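Subject: Re: [gulleo-list] Itgate open day — was it worth the drive?

Quick one before my next meeting, proper notes later if I get time (I won't).

Short version: worth it. Itgate ran the demo in their Drarkinau building, 41 people signed up, so we went through in groups of ten. Carpet tiles, a storage rack, a yellow two-tier shelf with black molded covers on it, and the humanoid working right up against it. The task is parts handling. Covers, small stuff on the lower tier, boxes. No cell, no fence, just tape and a guy with the stop button.

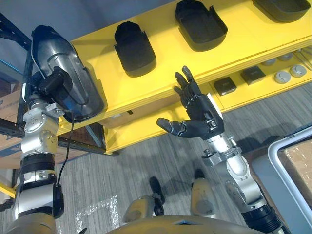
Parking is behind the building btw, the front lot is for the dentist. I lost ten minutes to that and came in halfway thru the safety talk.

What they are selling (well, "piloting") is the planning software, called Kuruc. The hardware they buy in. Kuruc takes the job as a list of moves and works out which arm does what. They were pretty open that it is slow. Cycle times were on a slide and I didn't get them all down, but one cover move was 41 seconds on the slide. A person does that in no time. Their argument is second shift, nobody to hire. Make of that what you will.

Cameras are small ones out at the wrist, so the view is mostly hand with a bit of cardboard below it. They say they want that view for the last few inches of a pick.

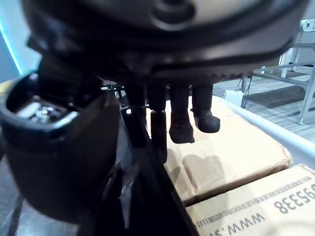 Can it deal with a box it hasn't seen before? Within limits, was the answer — it gets the size from the cameras, but anything floppy or half open still goes to a person, and they had no date for fixing that.

Stuff I wrote down for our own pilot:

1. Lighting. They say reflections off metal and plastic cost them more time than the arms ever did. Their fix was dull parts and boring lamps. We have neither.

2. Yellow shelving. They standardized on one color so the software has an easy edge to look for. Cheap idea, would steal it. They also said to expect the wrist view to blur when the arm is moving and not to panic over it, the planner waits for it to settle before closing on anything.
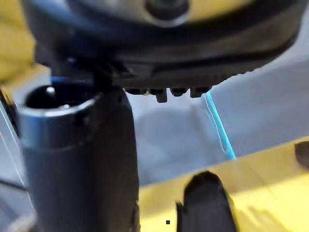 3. Floor space. They keep a nine foot square clear and said they'd take more. Our back bay is seven feet on the short side so that needs a conversation.

4. Support. Phone only thru April, then they promise on-site. Get that in writing.

Second half of the session was the bin. Gray-blue plastic with a white rim, and the hand going in over the top edge. Much harder than the shelf, they said so themselves. The arm has to come in steep and the walls get in the way of everything. I'd have happily watched only this part for the hour. My group ran over and we got shooed out for the next lot — didnt get to ask about gripper wear, if anyone is in a later group please do.
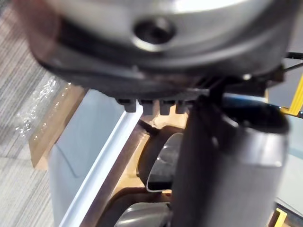
On 4/4/24 a list member wrote:
> Anyone going to the Itgate thing? I saw their last one and was not
> impressed, they only did shelf picks and wouldn't touch a bin. If they
> still can't reach into a bin it's no use to Gulleo, that's most of our
> incoming parts. Also want to know if Kuruc runs on site or needs the
> cloud. Our IT won't allow the second one.

Oh right, cloud. Runs on a box on site, they said, updates by cable. Didn't see the box. Gotta run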